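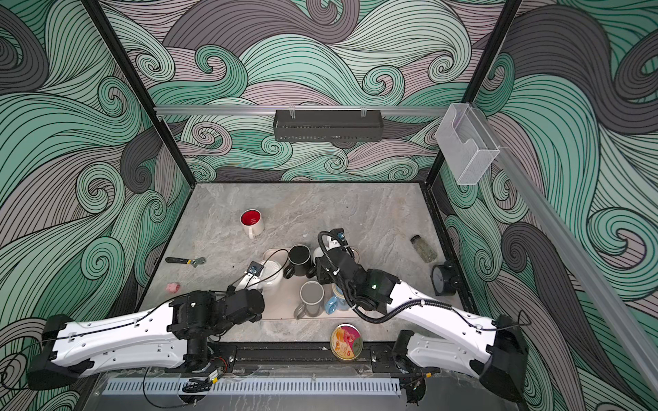 The coffee corner, with the tray set out and the wallpaper that came with the lease.

My sister-in-law said the wallpaper would calm the customers. It had come all the way from Rostuvdale, green and gray and a tired sort of pink, curling in on itself like something left in a drain. I had my doubts. I'd had my doubts about the lease too, and about the name, Pomum, which is Latin for fruit. We sold no fruit.

"Give it until March," she said. It was January. I gave it until lunch.

The first man in stood a long time in front of the tray of mugs. He wore a good coat and he didn't look calm.

"Are these for sale?" he asked.

"They're for coffee."

"What kind?"

I told him Qaisi, because that was what it said on the sack. According to the sack, Qaisi was grown on the shady side of a mountain and picked by hand, and tasted of plums. I had drunk 20 cups of it by then and was still waiting for the plums.

"Paper filter?" he said.

"Paper filter."

He nodded as if I'd passed something. Then he told me he was from Didosari, the firm that owned the building, and that he could tell good water from bad by the way it went through paper. I have met people who could tell the weather by their knees, and I've been rained on in their company. Still, he paid the rent bills – or rather, he sent them – so I made him the coffee.

He turned the mug so the handle faced the wall. He watched the curls on the paper for a while. I watched his shoulders, to see if they would drop.

"Plums," he said.

"You read the sack."

"What sack?"

It was under the counter, folded, with the print facing in. I checked after he left. I checked the back of it too, and the invoice, and the little card from the roaster, in case he could have seen any of them from where he stood.

My sister-in-law called at closing and asked whether it was working. I said one customer wasn't proof of anything. Then I washed his mug, put it back on the tray with its handle facing out, and made myself another cup, a small one, and drank it standing up, facing the wall.

It tasted like coffee. Toward the end there might have been something else, but the light was going and I hadn't eaten.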